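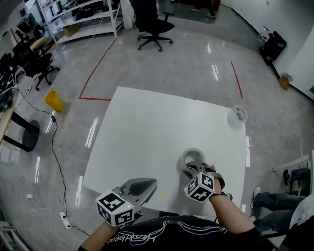 Housekeeping and safety walk, Stestitley, main floor
Quarterly sheet, with comments

Scope: floor, work tables, leads, shelving, seating, bins, food and drink.
Marks used: OK / Minor / Fix / Not checked

I was asked to keep the comments short this time. I have kept some of them short.

1. FLOOR

1.1 Walkways clear
Mark: Fix
The form from last quarter says "clear at all times". I doubt that anyone who ticked it had looked down. There was a yellow bin lying on its side on the floor to the left, and a backpack on the floor on the other side of the table. Bags go on hooks or in lockers. A dark bag on a pale floor is easy enough to see from across the room and much less so when you are walking backwards with a box.

1.2 Floor surface sound and dry
Mark: OK
No cracks or lifting found where I walked. It's a glossy grey finish and I remain unconvinced that gloss was the right choice for a place where people carry drinks. The supplier's leaflet says it is slip resistant. Leaflets do say that. I'd like to see the test sheet, which I asked for in October and have not been given.

1.3 Floor marking in place
Mark: Minor
Red tape is down, including a corner to the left of the table and a line running off at an angle on the right. My difficulty is with what it means. I asked two people. One said it marks where the table may stand, the other said it marks where visitors must stop. Both were quite sure. Pick one, write it on the wall.

1.4 Small items on floor
Mark: Fix
White charger on the floor near the power strip. A small cardboard box by the skirting on the right-hand wall, and a black case along the same wall with a plastic bottle stood on top of it. None of this is serious taken singly. I have been told each item is "only there for today", which was also the answer last quarter.

2. LEADS AND POWER

2.1 Leads routed away from foot traffic
Mark: Fix
The black lead from the left-hand desk wanders over the floor to a white power strip. It needs a cover or a different route. Azlan Wijaya says a cover was ordered. I could find no order. Until one turns up, move the desk nearer the wall and take up the slack.

2.2 Power strips off the floor
Mark: Fix
See above. The strip should be fixed to the desk or the wall. "We never mop that bit" was offered as a reason for leaving it, and it has been recorded under cleaning.

2.3 Portable appliance labels in date
Mark: Not checked
The register was locked in the office and the key was out with Saranya Subramaniam. I will not tick a box on somebody's word that it's all fine.

3. WORK TABLES

3.1 Tables stable and level
Mark: OK
The white table stands on thin legs and I expected it to rock. I leaned on all the corners and it held. I would still not sit on it, and I would be grateful if the rest of you didn't either.

3.2 Surface clean
Mark: Minor
A faint yellow mark on the top. Could be ink, could be tape residue, could be lunch. Wipe it and see. If it stays, note it down as permanent so we can stop reporting it.

3.3 Tools and materials put back when finished with
Mark: Minor
Packing tape, clear, one roll. The roll was in use when I went by, so no complaint about that. What I do question is the statement on the old sheet that tape "is always returned to the shelf". Ask anybody who has tried to find it on the shelf.

3.4 Loose small parts
Mark: Minor
Small dark round thing near the front edge of the table. Button or coin, I did not get a firm answer. Pot for loose bits, please, and somebody to empty the pot.

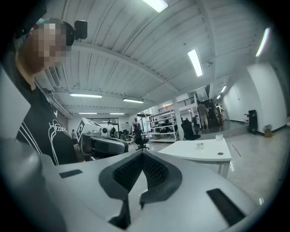 Yoga Mandagi

4. FOOD AND DRINK

4.1 No open drinks on work tables
Mark: Fix
Two small clear plastic cups on the white table, one towards the middle and one at the back corner. The rule says no open drinks. The reply I got was that a cup with a lid isn't an open drink, and that at least one of them had a lid. I accept that the wording is poor. I do not accept that this was what the wording was meant to allow. Suggested new text: "No cups on the white table unless they are part of the job."

4.2 Cups labelled
Mark: Minor
One cup with a white label at the far edge. Label them all or drop the rule. Half a system tells you nothing about the other half.

4.3 Drinks point stocked and clean
Mark: OK
Better than before. Credit to Stamatia Kalogeropoulos for the new trays, though I note the descaling chart has been filled in with one pen, in one go, for several weeks.

5. SHELVING AND STORAGE

5.1 Heavy items low
Mark: OK
White metal unit on the left has a cardboard box on its lower shelf, which is the right place for one.

5.2 Units fixed to wall
Mark: Not checked
Gunawan fitted the brackets and say they are rated for 100 kg. I have seen the invoice and would like to see the brackets. Needs the unit pulled out, which needs two people and a morning.

5.3 Contents labelled
Mark: Fix
Dark items on the shelves, no list on the clipboard to say what they are. The list exists, I am told, on someone's laptop.

6. SEATING

6.1 Chairs in good order
Mark: Minor
Black office chairs, one over near the back wall and one at the left-hand desk. Castors turned freely on both. My comment is about parking. A chair on castors, on a smooth floor, left out in the middle of things, is going to be backed into sooner or later. Push them under a desk at the end of a session.

6.2 Seating near work tables
Mark: Minor
One person had their legs out close enough to the table for their feet to be in the way of anyone passing on that side. Feet in, or chairs back. Footwear: the white trainers I saw are fine for table work. They are not fine for moving stock.

7. ROOM

7.1 Lighting adequate
Mark: OK
Bright throughout. Nothing to argue with, and I did try.

7.2 Overhead structure
Mark: Not checked
White corrugated ceiling with a steel beam across. From floor level it looks sound, but looking up from floor level is no inspection. Trilero have the access platform and the contract, so it's theirs to sign.

7.3 Headphones
Mark: Minor
New line, added by me. One person had a black over-ear set on. I have no quarrel with headphones at a desk. Out on the floor, I'd want to know that the alarm can be heard through them. Kamarul Harahap says it can. Next alarm test, we'll have somebody wear a pair and find out.

8. BINS

8.1 Bins upright and in their places
Mark: Fix
Yellow bin, see 1.1. Stand it up, put it by a wall. If it keeps going over, get a heavier one. The Utero catalogue has a weighted model at 16 pounds, which seems a lot for a bin with a brick in it.

ACTIONS

Bin upright and against a wall: same day
Backpack and case off the floor: same day
Power strip fixed up, lead covered or moved: Azlan
Meaning of the red tape agreed and posted: Kamarul
New wording for the cups rule: Stamatia, with sight of 4.1
Shelf list printed and hung on the unit: Saranya
Appliance register left where I can get at it: Saranya
Slip test sheet for the floor: asked for again

Walk done Thu 19 July. Items marked Not checked stay open until somebody has looked at them.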